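The Case for a Plain Board

Most of the money spent on children's table toys goes into the toys. Very little goes into the surface they are used on, and I think that is the wrong way around. A set of shape blocks on a bad surface is a worse product than a cheaper set on a good one.

My argument is about edges and friction. A block set down on a smooth laminate table travels when it is bumped. The child corrects it, bumps its neighbor, and the task turns into chasing. A flat wooden board, unvarnished or lightly oiled, holds a plastic block well enough that a small knock stays a small knock. It also marks off an area. Wendell Ambrose, who ran the toy library at Estden before I did, called this the field, and he would not lend a block set without one.

The usual objection is that a patterned play mat does the same job and rolls up. It does roll up. It also curls at the corners for its whole life, and the printed roads and ponds compete with the blocks for attention. Wood grain does not compete. Set a red star and a blue cube on pale maple and the shapes read at once, even when they are crowded together.
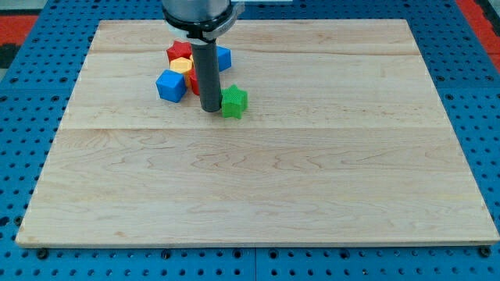 Surfaces and storage

Crowding is where I part company with the Tostgate catalog, which recommends that shapes be presented in a row with a gap between each. A row is easy to check and dull to use. A cluster asks the child to find the outline of one piece against the color of the next, with some of it hidden, and that is a harder and more useful thing to practice. A star behind a yellow block is still a star.

Texture deserves a word as well. Many printed blocks have fine ribs, and parents send them back to us as if this were a fault. I would leave them alone. Ribs give the fingers something to hold. They do collect dirt, and a nailbrush with dish soap deals with that in a few minutes.

On construction, I have no objection to a board made of joined planks. Lamai Thepsuriya and I disagree on this. She wants a single piece and is prepared to pay for it. A single wide plank is more likely to cup, and a sound glued seam will not trouble a block. Run a thumbnail across the joint before you buy. If the nail catches, send it back.

Size matters less than people think. Ours are up to 70 centimeters on the long side, and anything larger ends up behind a door. Store them flat — on a shelf, or stacked with a cloth between — and keep them away from the radiator in December.

The boards are listed under item 3021 at the lending desk. They go out less often than the blocks do, and I would like to see that change.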